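The Review of the Stivico Room Service

The application reached the Office of Household Appliances in June, in a grey box file tied with tape, and was given to Tahmineh Dehghan because her desk was nearest the door. The applicant was the firm of Stivico. It wished to place on the Register of Approved Services a subscription under which a household would have its bedrooms cleared of litter by a two-fingered gripper. The proposed charge was $300 to enrol and $14 for each visit.

Miss Dehghan had held her position through two changes of minister. She had reviewed the Ketotar window washer, which was approved, and the Abbasi stair carrier, which was not. She read the Stivico file in the order in which it had been assembled, as the Procedure required, and made her notes in pencil.

The first part dealt with the organization of the firm. The second dealt with insurance. The third was entitled Conduct of the Work, and she read it twice.

"The Service," it stated, "shall recognize as litter any article which has been emptied, crushed or torn open. It shall convey such articles to the basket provided by the household. It shall not disturb bedding. It shall not form an opinion of the household."

She underlined the last sentence. No applicant in her experience had offered such an undertaking, and the Procedure made no provision for testing it.

The plates were bound in behind the third part.

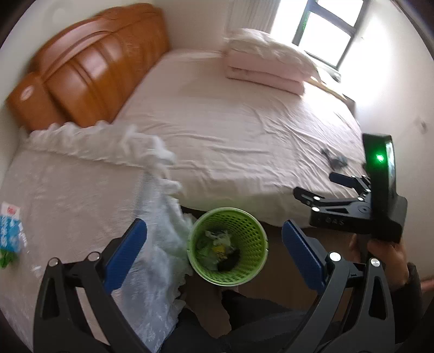

Plate 1. The basket provided by the household.
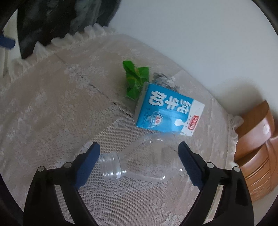 Plate 2. Bottle and milk carton, on lace. 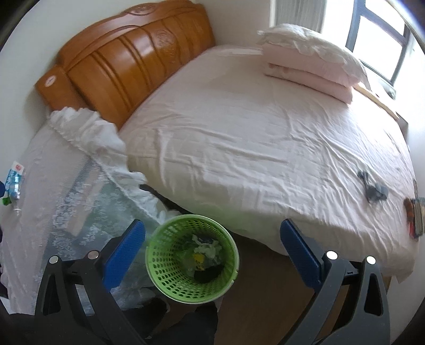

Plate 3. The basket, with the bed beyond.

The Office would surely wish to know, wrote Dilruba Matubbar in a letter fastened to the next page, what becomes of an article that is empty and is nevertheless being kept. My late aunt kept a milk carton on her dresser for eleven years. It had come from the train on which she left home. Any machine would have had it in the basket before breakfast, and so, I admit, would I. I lived with her for most of that time and never once asked about it. I have no objection to the Service. I should only like to know whether it can be told.

The letter bore the stamp of the Dromilden branch office, where public submissions were received, and it had been entered in the file without comment. Miss Dehghan turned back to the third part and looked for the word "kept". It did not appear. She looked for "told" and found it once, in a clause concerning telephone bookings.

At four o'clock she drafted a request for further information. The Procedure allowed three questions, and she used two of them at once, on the cleaning of the finger pads and the storage of the equipment between visits. The third took her until the lamps came on in the corridor. In its final form it read: "By what means may a household inform the Service that an article, although empty, is to remain where it is?"

Stivico replied on the Tuesday. The first two answers were prompt and satisfactory. The pads would be wiped down with soap and water after each visit. The equipment would be stored in a locked cupboard. To the third question the firm replied that the matter had been put to its engineers, who had discussed it at some length, and that a paper tag would be supplied. A household could attach the tag to any article it wished. The Service would then leave the article alone, and would make no record of having seen it. Each subscriber would receive 600 tags in the first year. The firm asked whether the Office considered this number sufficient.

Miss Dehghan considered it. She thought of her own flat, and of the drawer beside the bed, in which there was a perfume bottle that had held nothing since she was a girl – and a theatre program, and the cap of a pen. She had not opened the drawer in some time. She wrote that the number appeared sufficient for most households.

The Stivico Room Service was entered on the Register at the end of the month, subject to the condition regarding tags. A copy of the decision was sent to the firm and a second copy to the branch office. The Procedure did not call for a third, but Miss Dehghan addressed one to Dilruba Matubbar in her own handwriting, and enclosed with it the sample tag that Stivico had supplied in evidence.

The box file was due in the basement by noon. She tied the tape, carried the file as far as the stairs, and went back to her desk for the pencil.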